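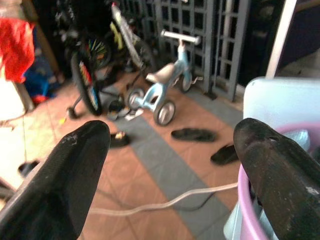

Third week of teaching by hand at Clonano. The task is simple to say: pick up one slipper from the floor, put it in the basin, go back to start. I will write some notes in this thread, maybe they help other people who begin in June like me.

We have 581 demonstrations now. The goal is 3664. Daithí Doherty did the first ones by remote control from the next room and I do mine holding the gripper directly. I thought both kinds of data would look the same. They do not.

When I hold the gripper, I am too fast and too clever. I turn my wrist before I think about it. With remote control you only have the camera, so you wait, you look, you come down slowly – and the robot learns this waiting also.

Black slippers are the difficult ones. The fingers are black too, so at the last moment the policy does not know well where the finger ends and where the slipper starts. Pornero (our training software) lets me mark the moment of closing by hand. It is boring work but I recommend it.

Another lesson: do not clean the floor. In my first days I moved everything to the wall and the results were beautiful. Then we tried with the small bikes and the cable back on the tiles, and the arm went straight for a wheel. Now I teach around the bikes, and I change their places every 21 demonstrations.

Slipper with the sole up needs a different grasp. I take it from the side, at the heel. Daithí takes it from the toe. We argued one full lunch and then decided to keep 2 styles in separate folders. Mixed together, the robot chose the middle of the slipper and dropped it.

A question for people who use the Prandik controller: do you also feel a small delay when you open the fingers? I feel it only on opening, never on closing. I already changed the cable once.

Someone asked if I delete the bad attempts. I keep them when I corrected the mistake in the same recording. If I only gave up, I delete. Buckley's group keeps everything, and I would like to compare with them when we pass 1000.

Next is sandals with straps. I am a little afraid of the straps.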